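Towel folding from hand-held gripper demos: how many do you need?

Posted in Manipulation and Learning, February 22, 2023

We trained the same folding policy on 100 demos and then on 2,000, all done by hand with the paired grippers and no arm involved. Going up to the larger set only helped on the second fold.

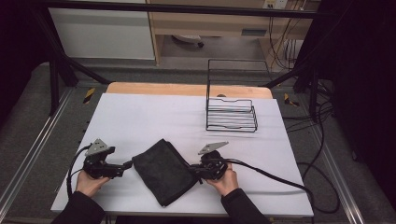
Qureshi

Each policy got 29 trials, same towel throughout. I count a trial as failed if the corners end up more than 3 cm apart. Most failures were at the grasp: the fingers take one layer where the demo had two. The wrist view matters most there, as the bound edge is easier to pick out than the pile.
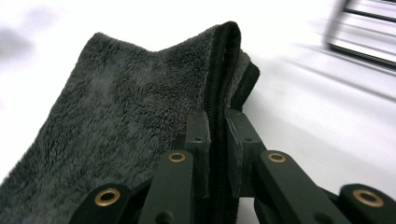

Melley

I don't think you can blame demo count with one towel. Try a thin tea towel and I'd expect the gap to open up on the first fold too.

Vevell

Disagree with Melley. Changing the cloth changes the question. I'd want to know who did the demos first. Ours got worse when we mixed operators.

Qureshi

Two operators, mixed in both sets. I can split them and rerun, probably not before July.

Ader

Is the head view in the training data or just the wrists?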